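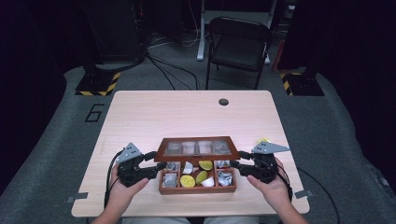

Ticket: buzzers dropping out mid-round, staff party booking

Opened by Bindu Kartha, events desk, Tornilance
Product: Thevar wireless buzzer kit with Brulleo scoreboard
Status: Resolved

First entry, 4:10 pm
Hi team! I'm hosting a game-show night for a client's staff do (50 guests, table teams, the whole shebang) and the buzzers keep dropping off the scoreboard. They pair fine, everyone's lights come up green, and then partway through a speed round two of them go dead and the Brulleo screen says "waiting for player". I've swapped the batteries and restarted the laptop, and I've had a good swear at it too. No joy. Any ideas? The party's this week and I'd rather not be running it with bike bells.

Reply from Monique Marchal, support, 4:35 pm
Hi Bindu, sorry to hear it! Can you tell me which channel the base station is on, and how far it sits from the furthest table? Also, is the venue wifi running off the same power board?

Bindu, 5:20 pm
Channel 3. The furthest table is roughly 25 metres away, down past the bar. And yep, the wifi router is on the same board, practically cuddling the base station. I'm guessing that's bad?

Monique, 5:30 pm
Could well be. Please move the base station up onto the stage, well clear of the router, then change the channel under Settings, Radio. You'll need to re-pair every buzzer afterwards — hold the button until the light blinks blue. If any still drop out, send me the log from the Brulleo folder.

Bindu, next morning
Okay, much better. Ran a full mock round with the bar crew (they were very competitive about cheese) and only one buzzer dropped, the purple one. Log's attached. It says "firmware mismatch", whatever that means.

Monique, 11:15 am
That one's still on version 2 firmware and the rest have moved on. Plug it into the laptop with the charging cable, open the Thevar updater and leave it be until it beeps.

Bindu, 12:05 pm
It beeped! I've done another mock round and the lot stayed green. Happy for you to close this one, and thanks heaps for your help.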